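**Vumton Heritage Railway to reopen Bednárik freight house in February**

VUMTON — The Vumton Heritage Railway will reopen the Bednárik freight house to visitors in February, after two years of repairs to the roof, the loading dock and the track beside it.

The freight house stands at the east end of the old Gidico branch, which carried lumber and canned fruit until the line lost its last customer. The rails were left in place, but the building stood locked and the dock had begun to sag toward the siding.

Work began with the roof. Contractor Flimatix replaced the rafters on the north side and reset the sliding freight doors on their original tracks. Railway crews then pulled 2000 worn ties from the branch and laid new ones between the freight house and the Mill Street crossing. The siding can now hold five cars.
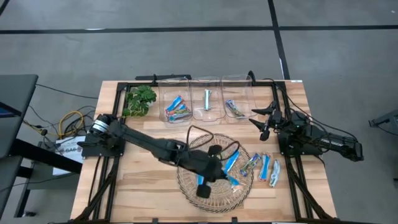
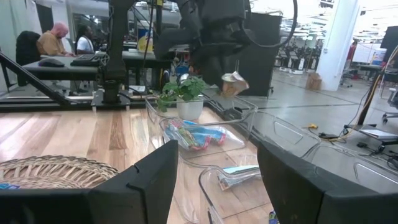

*Clear plastic bins with wrapped snacks, in both pictures.*

Inside, visitors will find the station agent's desk, a platform scale and a wall of waybills found under the floor during repairs. The waybills are being copied page by page, and the copies will be available to researchers on request. A scale model of the branch, with all 19 of its former stops, will go on display later in the year.

Old paint and chalk marks left on the interior walls by freight crews have been kept. Spray paint on the outside brick was removed where it could be done without damage — a few patches near the dock remain.

Trains will not run past the Mill Street crossing this season. The bridge beyond it needs new bearings, and the railway is still seeking bids for that job.

The freight house will open at 10 a.m. on operating days. Entry is included with a train ticket. Parking is on the gravel lot behind the building, and the dock has a ramp at its west end.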